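Plandden clear storage box, long size: my review after some months of use

Posted 1/1/22

I bought the first of these boxes in September, and after that I bought more of them, so you can already guess that I am mostly satisfied. But there are some points which I did not find in the other reviews, and I would have liked to know them before I paid. So I write them down.

First, what I needed. We have at home one cupboard for the snacks, and it was a very bad cupboard. The shelves are deep and low. Everything that comes in a bag was lying on top of other bags, and the ones in the back we forgot until they were too old. I tried with paper bags folded open, and then with shoe boxes, which worked better than I expected but I could not see what was inside and they looked sad. I also wanted something I can carry to the table in one piece, put in the middle, and carry back.

The Plandden box is a simple thing. It is a rectangle of clear plastic, open on the top, without a lid. There are several sizes. I have the long one, and this review is only for the long one. I can't say anything about the small square ones or the ones with a divider.

The size

The shop page says 30 cm in length, and I measured it from outside wall to outside wall and it is 30 cm. Please notice that this is the outside. The bottom is shorter because the walls lean out a little when they go up. When I bought the first box I had calculated with the full length, and I thought that one more pack would fit in the row. It did not fit, or it did fit but it was standing crooked and pushing the others. If you plan the inside of a drawer very exactly, take the measure of the bottom and not of the top. I would like the company to print both.

For stand-up pouches the height is good. I mean the kind of pouch which has a folded bottom so that it can stand alone, for dried fruit, nuts, small crackers and so on. When they are new and full they stand without any help. When they are half empty they fall forward, and this is the moment when the box is useful, because the wall holds them. A part of the pouch comes out over the top of the wall, so you can take it by the upper edge and pull it out, and you don't need to put your whole hand between the packs. With flat bars and small biscuits it is less practical, they slide to the bottom and make a layer there. For these I keep a lower tray.

How clear is it

This was important for me. I had before a set from Dolitard which was sold as clear, but it was more like milk, and after one year it was also a little yellow. The Plandden is really transparent when it is new. You can see the color of the pack through the side and you know which one it is without taking it out.

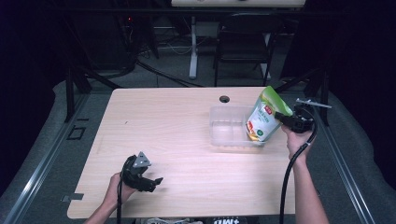

After these months I can see fine scratches on the bottom of my oldest box, mostly because I pulled it over the shelf many times. On the walls there is almost nothing. I washed it always by hand, with a soft sponge and a drop of normal dish soap. The paper which came with it says that the dishwasher is not recommended, and I did not try. If you use the rough side of the sponge you will have scratches the same day, I did this one time in a corner and I regret it.

Fingerprints are visible. It is normal for this type of plastic, but if you are a person who is disturbed by fingerprints, you will be disturbed. I wipe the front side when I clean the shelf and I don't think about it more than that.

On the table

When I fill the boxes I do it on the table, and I noticed there a thing that you will not see in the shop. The bottom is completely smooth and has no rubber feet. On a smooth table the empty box moves very easily. If you put a pack inside with one hand and you touch the wall, the whole box travels away from you. When there are already a few packs inside it stays in its place. My solution was four small felt dots from the hardware shop, the kind you put under the chairs, but then it does not slide so nicely on the shelf. So I took them off again from two of the boxes and left them on the one which lives on the table. You must decide what is more important in your house.

For the same reason I suggest you begin to fill from the middle and go to both ends. I began always from one end, and when I dropped a heavier pack at the very end, the other side came up a little. It never turned over, but it made a noise and I did not like it.

It is also quite loud in general. Hard plastic on a hard table makes a sharp sound. Early in the morning, when other people sleep, I lift it and don't push it.

Carrying

There are no handles. The upper edge is folded to the outside and you can put your fingers under it. With pouches and bags this is enough, because they weigh almost nothing. With cans it is another story. I tried once to use one box for small cans of tomato and tuna, and I put 8 of them, and when I lifted the box I could feel how the long walls were bending. It did not break. But I did not feel safe and I went back to the shelf with it very slowly. I would say this box is for dry and light things. For cans take something with handles and a thicker wall, for example the Magesa crate, which I also have in the lower part of the cupboard. The Magesa is not transparent, but a can is easy to recognize from the top.

In the cupboard

My shelf is deep, and the box goes in with the short side to the front, like a drawer. This was the biggest improvement. I pull the box, I see everything from the first pack to the last pack, and I push it back. Before, I had to take out the front row to see the second row. Now the old packs stand in front and the new ones I put behind, and we throw away much less. I did not measure it, it is only my impression from the trash.

Some advice for the arrangement, from my experience:

Put the packs with the wide side looking to you when you pull the box, like cards in a card box. If they look to the side you see only the thin edge and they are all the same.

Don't fill it completely. If one pack must be pushed with force, then every time you take another one, two or three will come up together.

Close the opened pouches well. The box has no lid and it does not keep anything fresh. I write this because I read a comment from a buyer who was angry that the crackers became soft. The box can't do anything for this.

If you use labels, put them on the short side, and use a type which can be removed. I used normal paper stickers on one box and the glue stayed. I could take it off with some cooking oil and patience, it needed some 30 minutes with waiting.

Stacking

The empty boxes go one inside the other very well and need little place. Full boxes can't be stacked, because without a lid the upper one stands directly on the packs. The company sells a lid separately, I have seen it on the page but the price was almost half of the price of the box, so I did not order it. When the empty ones are stacked for a long time they hold together quite strongly. Turn the inner one a little while you pull, and don't pull only from one corner.

Compared with others

I had in total 4 kinds of boxes in this cupboard in the last years, if I count the shoe boxes. The Dolitard was cheaper, and the plastic is softer, so it is not so loud and it probably survives a fall better. But I could not see through it enough, and the walls were so low that the stand-up pouches went over. The Flillau basket, with the open pattern in the walls, looks very nice and has good handles. The problem is that small things come out through the holes, and also crumbs, and then you clean the shelf and the basket both. For a bathroom it is perhaps the best one. The Plandden has closed walls, so the crumbs stay inside and I can turn it over above the sink.

If the price is important, and the box will be behind a closed door, and you know by memory what you put in it, then the cheaper one is good enough.

What I don't like

The slippery bottom, as I wrote. The difference between the size on the page and the size inside. The sticker with the bar code was in the middle of the long side, exactly on the place where you look, and it was hard to remove on two of my boxes. Also one box came with a small crack in the corner. I sent a picture and they sent me a new one without discussion, but I had to wait, and the packaging was only one thin layer of paper between the boxes. For such a hard material I think this is not enough.

For whom I recommend it

For people who have deep shelves and many bags and pouches. For families where everybody takes something from the cupboard and puts it back in a different place, because with a clear box they see at least where it belongs (in my house it works most of the time, not always). I don't recommend it for heavy things, for small children who like to drop things, or for somebody who wants to close it with a lid and travel with it.

I will probably buy one more for the tea, which is still in the shoe box. If something breaks or becomes yellow I will add it to this review.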